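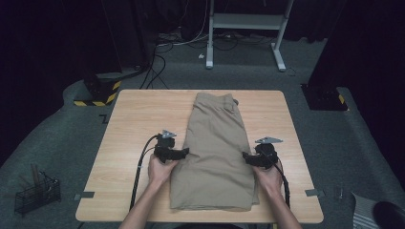

Khakis folded lengthwise on the table, waistband at the far end

Ticket 3073
Category: Garment care and folding
Product: Jakari khaki trousers, size 34
Bought from: Zukmont online store
Status: Solved

Original message

Hello there, and thank you in advance for reading all of this, I know it's a lot to say about one pair of pants. I've had my Jakari khakis since December and I really do love them. They fit nicely at the waist and the color goes with everything I own. My trouble is with folding them. I do it on a table the way my mother taught me, one leg over the other, and they look lovely and long and flat. Then I fold them again for the shelf and by Saturday they have a hard line right across the knee and a bunch of little wrinkles down near the hem. Ironing takes them out, but I'd rather not get the iron out every single time! The shelf is only 9 inches deep, so hanging over the front isn't an option. Am I doing something wrong, or is it the fabric?

First reply from Zukmont Garment Help

Thank you for such a nice clear message, and we're so glad you're enjoying the khakis. The fabric is fine. Cotton twill holds a fold very well, so it will keep a bad one just as happily as a good one.

Could you try this and let us know how you get on?

Empty the pockets and push the pocket bags down flat with your hand. Lay one leg over the other so the inseams line up, and tug gently at the waistband and the hem at the same time. Start smoothing at the waistband and work down to the hem, finishing with the last few inches above the cuff. Then fold in thirds for the shelf, so there are two softer bends and neither one lands on the knee.

Customer update

Well, the knee is so much better, thank you! Folding in thirds did the trick and I feel a bit silly for never having tried it. The hem end is still wrinkly though. I also wondered about the shelf itself. It's the Gridunari closet unit, the narrow one, and I keep the khakis at the bottom of the stack under two sweaters and a pair of Tseng jeans that weigh as much as a small dog.

Second reply from Zukmont Garment Help

Those jeans sound like the other half of the answer. Put the heavy denim at the bottom and the khakis on top of everything, or next to the stack if there's room. For the hem, turn the cuffs out and check whether the hem allowance is lying crooked inside. It often gets folded over in the dryer, and then the outside can't lie flat no matter how patiently you smooth it. Press the hem once from the inside with a warm iron and let it cool before you fold. 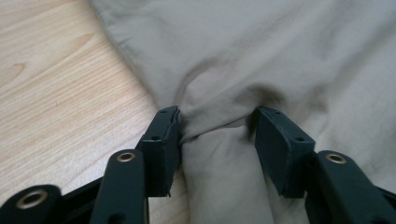 Can I smooth out bunched fabric without ironing the whole pair?

Mist the bunched part lightly with water, pull it flat with both hands, and leave it lying on a table until it's completely dry. Small creases usually relax this way, but a sharp fold line will still need the iron.

Customer update

The hem was all twisted up inside on the left leg, just as you guessed. I pressed it and moved the jeans, and I'm very pleased. Please go ahead and close this, and thank you again for being so patient with me.

Ticket closed by customer.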